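Dividend missing after Jemitz share split
Print | E-mail

Ticket opened by Yolandi Mthembu, 2023-08-11 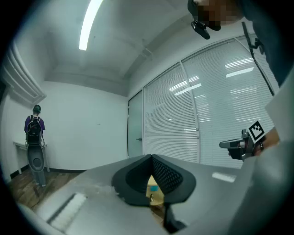
Where has my Jemitz dividend gone?

It's sitting in the old share line, under the code Jemitz used before the split, and it needs moving across by hand.

Right, I've had a proper dig through this one! Yolandi held 1,154 shares in Collby before Jemitz took it over, and our system made her a second holding when the new shares came in (same name, same address, two lines). The dividend went to the first line, which is closed, so the app shows nothing.

Tried so far: refreshed the feed, no change. Logged her out and in again, same. Asked Sipho on the registrar desk to merge the 2 lines – he got an error the first time, then spotted a missing tax form left over from April.

Form now sent to Yolandi. Once it's back I'll ask Sipho to run the merge again, and I've left the ticket open till then.

Charmaine Buthelezi, Lekota share dealing help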